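Shop Floor & Warehouse > General Talk > Anyone else's site doing the gripper recording thing?

benchmonkey_ohio
Posted Saturday, 6:40 am

We do light assembly and kitting at Hutevon. Power strips, lamp parts, small brackets, that sort of thing. Since spring we've had a contract with an outfit called Clerix, and what it means for us is that some of the bench people now spend part of their shift doing the job with hand-held grippers instead of their own fingers. Cameras record it, and the recordings go off to train a robot arm that is supposed to do the easy parts of kitting later on.

Management's line is that it's "taking the boring work off your plate." I've been on a bench for over 19 years and I've heard that sentence before, about the label machine and about the scanners. The label machine still jams and one of us still stands next to it.

Anyway, for the people who asked in the other thread what it looks like at the table:

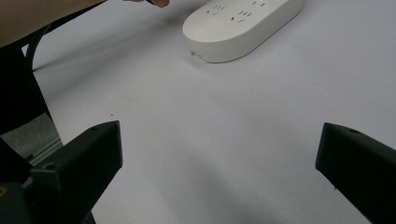

Power strip station, seen from the gripper.

You pick up, you put down, you do it again. The target on our board is 118 good takes a shift. A take is bad if you drop the part, or if you go too fast, or if the reviewer doesn't like it. We don't get told which.

So is your place doing this, and did anything come out of it?

tote_runner
Posted 7:15 am

Ours did it last year with Andumer. Same deal, different grippers. The arm showed up in October and it can put a box in a tote if the box is the right box. Two people got moved to feeding it. I would not call that my plate being lighter.

quietshift
Posted 7:22 am

I'll be the unpopular one. I did the recording job for a while and I liked it. Clean table, sitting down, no lifting. My wrists are bad and packing was killing them. If my company offers me that or the dock, I take that every time.

benchmonkey_ohio
Posted 7:31 am

Fair enough on the lifting. But squeezing those triggers all day isn't nothing either. My hand is stiff by lunch. And yours ended, right? "For a while"?

quietshift
Posted 7:40 am

Contract ran out, yeah. Went back to packing. I'm not saying it was a career.

gearlash
Posted 8:05 am

Maintenance guy here, so grain of salt. What I don't get in these threads is the idea that the robot is right around the corner. We have an Ostermann cell that does one thing with one part, and I'm at it every week. The sensor gets dusty, the part comes from a different supplier and is a hair thicker, the whole thing stops. You want to replace a person who can pick up a floppy cord without thinking about it? Good luck. I think the money is in selling the project and I don't think they care a lot whether the arm ever ships.

tote_runner
Posted 8:12 am

They don't need it to work well, though. That's where I disagree with you. Ours works badly and they still cut the open positions. They just stopped hiring when people left. There was no layoff so there was nothing to complain about.

benchmonkey_ohio
Posted 8:50 am

That's my worry, more than some robot walking in and taking my stool. We've had people leave since this started and I haven't seen one posting go up. When I asked, the answer was "we're looking at how the work is going to change." Well, I'm the one changing it, at my regular rate.

The other thing is the two-hander jobs. The power strips are dull but easy. The long parts are where it gets stupid. With my own hands I hold the piece with one and do the bracket with the other and I don't even look. With a gripper in each hand you can't feel a thing, so you're watching the tips the whole time, and you've got cables coming off both of them that want to be wherever your elbow is.
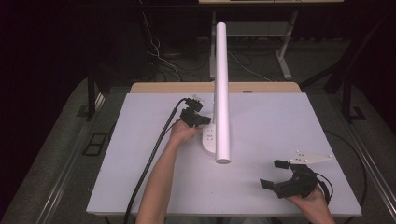 I asked one of the Clerix people why we couldn't clamp long stuff the way we do on the line. He said they want it done the hard way so the robot learns the hard way. Maybe that makes sense to someone. On the line it's a cheap clamp and a second and a half.

gearlash
Posted 9:04 am

A clamp is automation that works. Can't sell a contract on a clamp.

pallet_jackie
Posted 9:30 am

Lead at a different site, so go ahead and throw things. We pay an extra 90 cents an hour for recording work. It's not much, but we fought to get it and it's in writing. Also in writing: the takes can't be used to rate people's speed on their normal job. If your site doesn't have that second part, ask for it before you ask about the money. OP, do you know who keeps your recordings?

benchmonkey_ohio
Posted 9:38 am

No idea. We signed a sheet. I got a copy but it says "partners" all over it and doesn't name any.

quietshift
Posted 9:45 am

Mine said the same. I didn't lose sleep over it. It's my hands and a table.

tote_runner
Posted 9:51 am

It's your hands and how you do the job. That's the only thing they were paying you for in the first place.

quietshift
Posted 9:58 am

If somebody can run a warehouse off my hands they're welcome to them. They're not that good.

pallet_jackie
Posted 10:20 am

Both of you have a point, but get the speed thing in writing. We had 50 people on the floor when we asked and it went a lot easier as a group than it would have one at a time.

benchmonkey_ohio
Posted 10:34 am

Going to bring it up at the start of shift and see who else got that sheet. Will post what they say, if they say anything.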